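Workshop notebook, finishes bench
February, started 8:40 a.m.

Oil and wax blend for food-contact wood, second round. Last round was spoiled by the balance drifting and by me not sealing the end grain on the coupons. Both fixed. Target is still a paste that spreads at room temperature, leaves no tack overnight and slows water uptake enough to be worth the trouble on a grooved board. The groove is the hard part. Flat coupons tell us very little about it.
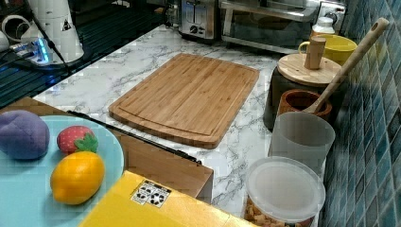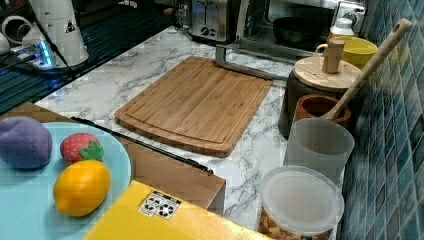 Bamboo board, groove side up, on the marble-pattern counter.

Materials. White mineral oil, Clillico, new bottle, opened this morning. Beeswax pellets from Batcombe, same bag as last round, kept closed with a clip. Carnauba flake, remainder of the old jar, supplier label gone. Prolonow paste as the bought-in comparison. Coupons are maple, beech and bamboo offcuts, planed and then cut to one size on the crosscut sled. Saw stop was not moved between species.

Balance checked with the 500 g weight before and after each session. Before: on the mark. After: last digit flickering but never settled off the mark. Jae-in moved the balance away from the window bench and I think that was the whole problem last time. Leave it where it is.

Batch A. Oil and beeswax only, 200 g total, four parts oil to one part wax by weight. Water bath, lid off, stirred with a glass rod until clear. Poured into tins and left alone. Surface set with a dish in the middle, no cracks. Soft, spreads with a fingertip, slightly grainy after it cooled. Graininess probably from cooling too slowly in the bath. I switched off the plate and walked away with the beaker still in it. Do not do that.

Batch B. Same weights, poured straight from the bath into tins on the steel plate. Smooth. No other change made, so the graininess is a cooling matter and the wax is fine. Apologies to Batcombe, I had already drafted the complaint.

Batch C. A quarter of the beeswax replaced with carnauba. Took much longer to clear. Harder paste, needs a rag and some pressure, buffs to more shine than we want on a cutting surface. Drags on bamboo. Leaves white smears wherever a cut edge meets the face, and I could not get these out without a hot cloth.

Batch D. Half of the carnauba in C. Not made, ran out of flake. Manon says there is another jar in the turning room.

Application. One coat, wiped on generous, left through lunch, excess wiped off with a clean cotton rag, then overnight on the wire rack. All coupons weighed bare, after wipe-off and again the next morning. End grain sealed with shellac on every piece this time, two coats, including the controls.

Uptake of oil, in order from most to least: beech, maple, bamboo. Bamboo took very little. Most of what it did take went in at the ends before I noticed a thin spot in the shellac on two of the pieces. Those two are marked with a notch and left out of the tables.

Water test. Wet felt pad on the face under the 200 g weight, pad changed on the hour, coupon blotted and weighed at each change. Summary, full figures in the shared sheet:

Maple, bare: steady gain, no plateau by closing time.
Maple, A and B: slower at first, then running parallel to bare. No difference between A and B that I would defend.
Maple, C: slowest of the home-made ones.
Maple, Prolonow: close to C, slightly better late in the run.
Beech: same order as maple, everything larger.
Bamboo: all curves low and crowded together. Bare is only clearly separate at the first two readings.

So on bamboo the finish is doing little for bulk uptake in this test. Where it may help is staining and fiber lift. Needs its own test. Sơn suggests beet juice and a scanner, which I would accept if somebody else cleans the scanner.

Raised grain. Maple and beech both fuzzed after the first pad. Cut back with 1000 grit, wet, one piece of each, then recoated with B. Second pad left them nearly flat. Tried going on to 3000 on a spare maple piece and it gained nothing. It also seemed to reduce how much oil went in, but one piece is one piece. Stop at 1000 for now.

Grooves. Routed a short length of groove in a maple and a bamboo offcut with the core-box bit. Bit is burned on one side, left scorch in the maple. With B, excess paste collects along the bottom of the groove and stays there, soft, next morning. Rag over a dowel gets most of it. A warm pass with the hot-air gun on low and then the dowel gets all of it, at the cost of darkening the bamboo a shade. Kept the gun moving, still darkened. Try a hair dryer.

Hyun-seo asked why we don't thin the wax further and skip the groove problem. Fair. One part wax in eight would probably stay liquid enough to wipe out, but it weeps oil from the tin seam in warm weather and the shipping people will send it back.

Smell: A and B faint honey, C faint hay. Prolonow has a citrus note that was still there next day. Verena dislikes it, I don't mind it.

To do
New core-box bit.
Carnauba from the turning room, make D.
Ask Ko whether the tins can be had with a tighter seam.
Re-shellac bamboo ends, three coats, check under the lamp before weighing.
Repeat bamboo with longer contact, pads left overnight in a closed tub.
Knife marks. Cut first, finish after, and the other way round. Same knife, same hand.

Tins A through C are on the second shelf, lids dated in pencil. Please don't use B on the bench tops, it's the only good one.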